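How Video Games Get Updates

You turn on a game and a message says "Update available." Then a bar creeps across the screen. What is the game doing?

A video game is made of files. Some files hold pictures, some hold sounds, and some hold the rules, such as how high a character can jump. An update swaps old files for new ones. Small updates are called patches, because they cover a hole in the game the way a patch covers a hole in your jeans. 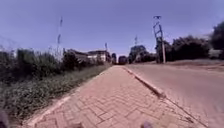
Why don't game makers fix everything before the game comes out?

They try to, but players find mistakes that the makers missed. A mistake in a game is called a bug. The studio Hudico had 6 testers play its town-building game Wedmont before it went on sale. In the first month, players sent in almost 900 bug reports. Many were about the same bug - a bridge that let carts fall through.

Each report goes on a list. Programmers start with the worst bugs, such as ones that erase a saved game. They change the code, and testers play that part again. A patch for Wedmont usually takes three weeks.

Some updates add new things too. One gave Wedmont a harbor and a night market, and it was much bigger than a patch that only fixes bugs.

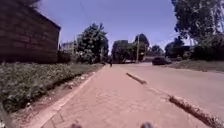 A reader named Imhof wrote to ask if an update can delete the town you built. It shouldn't. Your saved game is kept in a separate file, and the update leaves that file alone. It is still smart to make a copy first if your game lets you.

Words to know

Bug - a mistake in a game or program
Patch - a small update that fixes bugs
Tester - a person who plays a game to find bugs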